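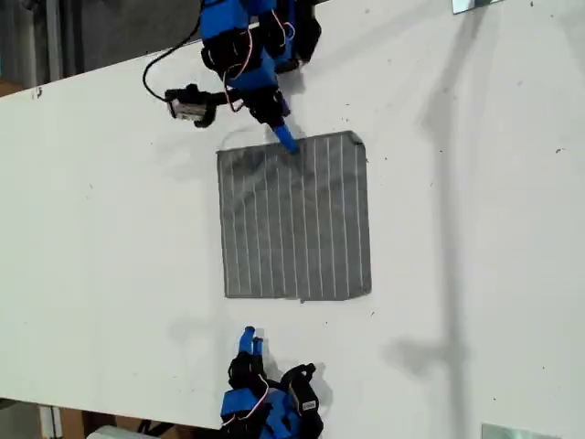

4. The table, and what it does to a bare cell

I'll admit I didn't expect to write a whole section on a tabletop. When I planned the Kerncombe study I had the breakage log, the storage boxes and the lighting down as the interesting parts, and the table was just the thing it all sat on. But the more I read back through my notes, the more the table kept turning up (usually next to a swear word), so it gets its own section.

A bare silicon cell is thin, flat and brittle, and it likes to lie dead against whatever is under it. That makes it easy to slide and a pain to pick up. You have to get under an edge somehow, and the edge is exactly where chips start. In the log I kept 315 cells, all from the same Sorari batch, and I wrote down every chip I could find with a hand lens before and after a session at the table. I ended up with 12 new chips. Of those, 9 were on a long edge and away from the corners, which surprised me! I'd been fussing over corners for weeks.

4.1 Why white, why matte

We tried a dark top first, and I hated it. A gray cell on a dark surface all but vanishes at a low angle, and you find the edge by touch, which is the last way you want to find it. On white you can see the outline from across the room. Matte matters too - a shiny top throws the lamp back at you and the thin white lines on the cell get lost in the glare.

The downside is that white shows everything. Specks, scuffs, smudges, all of it. I used to wipe the top down until it looked new, and I've stopped doing that, partly out of laziness and partly on the evidence. Small dark marks that are in the surface do no harm. Grit sitting on top of it does, so now I run a bare palm over the area and only wipe if I feel something. Visitors do think the table looks grubby. It's fine.

4.2 One lamp, off to the side

The Jatoi lamp stands at one side of the table and I leave the ceiling lights off. With light from one side you get a soft shadow along the far edge of anything lying flat, and that shadow is the best height gauge I own. If it has the same width all along, the piece is sitting level. If it gets fatter toward one end, that end is up off the table and I want to know why before anything presses on it. I checked this against feeler gauges for an afternoon in July and trusted my eyes after that.

Figure 4. Gray piece lying at a diagonal on the white tabletop, three thin white lines along its length. Note the darker shadow down its right edge, the cue described in 4.2. 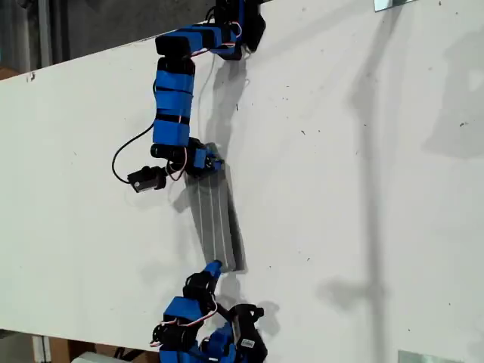
4.3 Square to the table, or not?

I had a rule that every piece should lie square to the table edge. It looked tidy and it made my sketches easier. It did nothing for the chip count that I could measure, and turning a cell to make it square is one more slide across the top. I dropped the rule halfway through, and the Neker sheet we use for notes has an "angle" column that's blank from then on. Sorry to whoever inherits it.

Comments (3)

gridline_pete: Did you try a thin film under the cells? We had fewer long-edge chips with one, but they crept all over the place.

mossandsolder: The shadow trick works for glass slides too. Thanks for writing this up in plain words.

tabby_k: Would love to see the dark-top numbers, even if they're bad.

Related items
Storage boxes for bare cells: the Kerncombe notes
Reading chips with a hand lens
Side lighting on a small budget
Section 5: Stacking and spacing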